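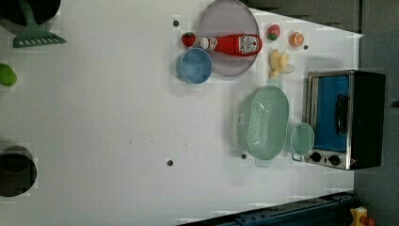 Does slow, reverb-heavy guitar music change how fast people breathe? In our sample breathing slowed in most listeners, though mainly in the ones who already liked the genre.

4.2 Listening sessions

We played 8 tracks to 45 listeners. Two sets, one fast and dry, one slow with long washes of reverb. Same loudness for both. Order shuffled per person. The slow set came mostly from the Holtosholm tapes and the Brulmont live recordings – long pieces, few drums, vocals buried deep. Vrettos picked the tracks, Dudás checked the levels and threw out one with clipping.

Breathing was taken from a chest belt, every track, start to finish. Rates fell during the slow set and stayed lower for nearly 2 minutes after the last note (Figure 3). Fans of the genre showed the larger drop. Newcomers showed a small one, or none, and a few sped up when the screamed vocals came in. We had not expected teh vocals to matter that much.

Figure 3. Breathing rate by track, slow set, fans and newcomers plotted apart. Gaps mark belt dropouts.

Written comments came to 183 in all. Many talk about the body: chills, heavy arms, a tight throat. Farkas reports similar wording for church organ, so probaly not a metal thing as such. Chills did not line up with the breathing data. Could be timing, the button was slow to press. Looked at again in 4.3, with the Gonudis scale scores added.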